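Toko cell – pre-run safety and inspection checklist, with my comments

Friday, January 31, 2025. Walked round before the first block of the grasp-ordering trials. Ticks mean I checked it myself today, crosses mean it wants doing before anyone presses go, and the bits in between are me thinking aloud. If you're only here for the crosses, there are 2, under sections 1 and 4.

## Before power goes on

- [x] **E-stop at the desk.** Pressed, latched, released, reset. Nice firm click.
- [x] **E-stop on the pendant.** Same again. Please do test both! They run through different bits of the circuit and last June we had one of them dead for a whole afternoon while the other was fine.
- [x] **Gate switch.** Opens the circuit with the gate ajar by a finger's width. I tried it slowly and I tried it with a shove.
- [x] **Floor clear inside the fence.** I moved a roll of tape and my own coffee cup (sorry).
- [x] **Air supply off and bled down** before I put my hands anywhere near the tool.
- [x] **Log sheet signed.** Pencil doesn't count, it smudges.

## 1. Arm and cabling

- [x] **Mounting bolts.** Paint marks all lined up, none of them have crept.
- [x] **Covers.** Had a good look and a feel along the joints. Nothing cracked, no oil on my glove.
- [x] **Cable bundle, ties.** Went along it one tie at a time with my thumb. All snug, none biting into the tubing.
- [ ] **Cable bundle, slack at the wrist.** This is my first cross. With the wrist wound right round the loop swings out wider than I like, and the new method asks for far more wrist turning than the old one did, so it'll get there more often. I'd like one more tie put in, then the full wrist sweep repeated at slow speed. Until it's done, keep the speed limit at the setup value.
- [x] **Air tubing.** Listened along it with the pressure up and the fans off. No hiss.
- [x] **Joint limits in software.** Compared against the printed sheet on the desk. They match. The Trillo planner keeps its own copy of the limits (grr) so I checked that one as well.

A note for whoever takes over from me: the slow sweep is dull and takes ages, and it's still the check I'd keep if I could only keep one. I've found more trouble by watching cables at a crawl than with any of the clever monitoring.

## 2. Gripper

- [x] **Fingers.** Closed on the gauge block, sat flat against it, opened again with no sticking.
- [x] **Fasteners at the flange.** Torque wrench clicked on every one.
- [x] **Sensor leads.** Tugged gently and watched the readings on the screen. Steady. They're thin little things and they do hang close to whatever's being picked, so look at them again at lunch.
- [x] **Behaviour on air loss.** Shut the valve with the gauge block held at a low height. Grip stayed put. I counted nothing and timed nothing, it's a yes/no check.
- [x] **Force limit.** Set to the lower of our two presets. The Herrera preset is the higher one and it's meant for the rigid parts only, so don't load it for mixed bins, tempting as it is when the slippery things keep getting away.

## 3. Bin, clamp and contents

Right, the bit I actually enjoy. The whole study hangs on what order the robot takes things out of a mixed bin, so the bin has to stay exactly where the calibration thinks it is, and the contents have to be a proper muddle of shapes and stiffnesses.

- [x] **Clamp on the left rim.** Gave the handle a squeeze, then leaned on the bin with my hip. No shift.
- [x] **Tape marks on the bench.** Still stuck down flat, corners not lifting. If a corner lifts, replace the piece and redo the calibration, don't just smooth it over and hope.
- [x] **Rim and inside walls.** Ran a cloth round the edges looking for burrs. It didn't snag. There are plenty of scuffs and scratches on the metal and I'm not bothered by them from a safety point of view, though the shiny parts do play havoc with the depth readings (more on that further down).
- [x] **Partition.** Pushed it from both sides, solid. The planner treats it as a wall with a safety margin, and everything to be picked goes in the larger front section.
- [x] **Object set.** A mix of box, block, rounded and soft, checked for sharp bits and loose bits. Anything shedding crumbs or fluff goes in the reject tub.
- [x] **First pick of the mixed set, at setup speed, hand over the stop.** I had the blue box lying across the middle of the floor, with the teal block down in the front left corner, the black oval thing up against the left wall and the soft orange one over on the right. The wrist stayed well behaved and the loop kept clear of the rim.
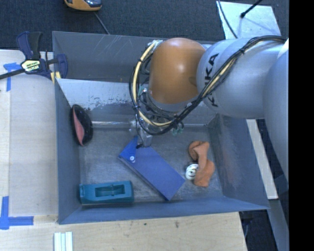

## 4. Sensing and the light in the room

- [x] **Camera mounts.** Wiggled. Tight.
- [x] **Calibration check.** Touched the pointer to 4 reference marks and the error was inside our limit at each one. I don't write the individual numbers here, they're in the calibration log where they belong.
- [ ] **Blind on the south window.** Second cross. It won't stay down, and by early afternoon there's a stripe of sunlight that wanders over the bin. On shiny metal that gives the depth map holes, and the planner has a habit of reading a hole as free space. That's a safety matter as much as a data one! Clip the blind or stop work when the sun comes round. I've asked for the bracket to be fixed.
- [x] **Free-space rule.** Following on from that, I've switched on the setting which treats missing depth as solid. It makes the arm timid near the walls and we lose a few picks to it. I'd take timid.
- [x] **Stale data stop.** Unplugged the camera lead with the arm moving in open air. It halted and asked for a reset, as it should.

## 5. The method itself – things to check because of how it works

The ordinary list was written for a robot that grabs whatever scores highest and gets on with it. Ours now looks a move ahead. It guesses which object, once lifted, will leave the rest easiest to reach, and sometimes it'll pick an awkward one first for that reason. So there are a few extra lines, and I'd be glad if Skandbridge (who are running the same code on their own arm) would tell us whether theirs come out the same.

- [x] **Long pauses.** The arm stops dead while the planner thinks. It can look as if it's finished. It hasn't, and you mustn't open the gate on the strength of it being still. The lamp is what you go by. I've put this in capitals on the gate.
- [x] **Odd approach angles.** Because it'll go for a tilted or half-blocked object, the wrist ends up in places the old method never used. I replayed the oddest approaches from the logs with the bin emptied out, and all were clear of the rim and the clamp.
- [x] **Nudging.** The planner is allowed to push a thing aside before gripping. Pushes are capped by force and by distance, and I tested both caps against the foam block.
- [x] **Dropped objects.** If something goes over the wall, the run ends. No reaching in, no fishing it out with a ruler (you know who you are).
- [x] **Retry limit.** Set to 2, after which it parks and beeps.

For anyone wondering whether it's worth all this bother, our logs so far hold 1,039 picks, and the look-ahead version needs fewer goes to clear a bin than the greedy one does. The gain is mostly in the mixed sets with something soft in them. With plain boxes I can't tell the two apart, and I've said as much in the draft. What I don't yet know is how much of the benefit comes from the ordering and how much from the nudging, as we changed both at the same time, which was silly of us. The next block keeps the nudging switched off for half the runs so we can pull them apart.

On the safety side, 9 of the logged runs ended in a protective stop. I've read through every one. Most were the arm brushing the wall on the way down, all at low speed, and the rest were the planner losing its depth data when the sun came in. Hence me going on about the blind.

## 6. People

- [x] **Someone at the stop button for every run.** Sitting down is fine, headphones aren't.
- [x] **Only one person in charge of the pendant.** Say it out loud when you hand over. Feels daft, works well.
- [x] **Hair, lanyards, sleeves.** Tied back, off, rolled up.
- [x] **Resetting the bin between runs.** Arm parked, lamp steady, gate open, key in your pocket. Then shuffle the objects. I've started shaking them out of a tub so we don't arrange them neatly without meaning to.

## Sign-off

- Setup speed only: **yes, go ahead.**
- Full speed: **not yet.** Wants the extra tie and the slow sweep.
- Afternoon runs: **only with the blind clipped.**
- Next full walk-round: after the tie's in, or straight away if the bin, clamp or gripper gets moved for any reason.

The spare ties are in the second drawer under the desk, by the way – the long ones, please, the short ones don't reach round the bundle.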